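From: Setsuko Kamata
To: cell-support list
Subject: Re: Tabletop cell, setup after hand service

Andor Pintér wrote on Tuesday:
> The right hand has been refitted following service at Yokoyama.
> Please confirm the table layout and state whether the wrist
> camera needs to be adjusted before the cell is released. We
> would also like the grip settings in writing.

Dear Mr. Pintér,

The cell has been set up according to the Hultura procedure, and the responses to your points are given below. Mr. Hosoda has reviewed them.

1. Wrist camera

The mount was tightened and the viewing angle left as it was. Both fingers and the item between them remain in view during a grip, which is the condition stated in the procedure. Background lighting is strong at some arm angles, and we ask that exposure be kept on the fixed setting of 300.
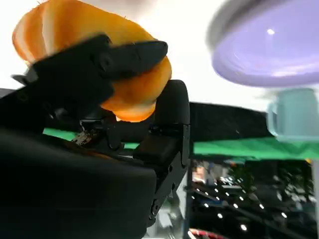
Wrist view with an orange item held between the fingers.

2. Table layout

The mug stands toward the back left with its handle to the right. The plate is placed at the center. Operators should set the plate first and use the grid lines on the tabletop as their reference. Items may be placed on the plate or directly on the table, depending on the task sheet.

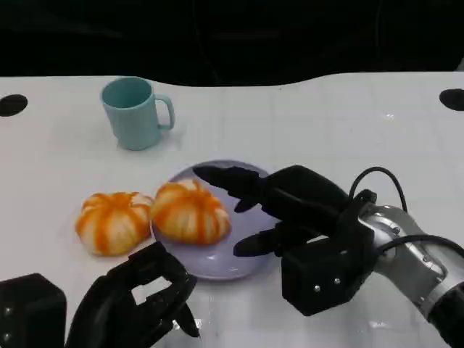
Layout with one item on the plate and one beside it.

3. Right hand

Grip force is limited to 400 on the Sultix controller scale. The earlier value of 314 was entered before the service and should no longer be used. Ms. Tatlı has removed it from the shared settings file. When checking the grip, place one item on each side of the plate and approach the right-hand item from above
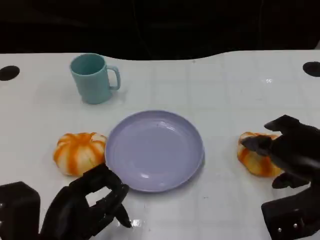

at reduced speed, with the left hand kept low near the plate. The check should be repeated up to 100 times before release. Any slip is to be entered in the log with the time of day.

4. Finger spacing

The upper finger should pass over the item without touching it until the lower digit is in position beneath. If contact is made early, stop the arm and repeat the zero routine for the hand. 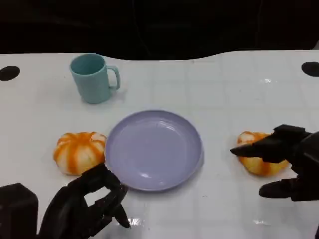 5. Cables and fasteners

Check the wrist screws at the start of each shift. The arm cable must have enough slack to clear the forearm at full reach. Replacement screws are to be ordered through Grendia, under the existing account.

Mr. Katayama will hold the release form until your written approval is received.

Respectfully,
Setsuko Kamata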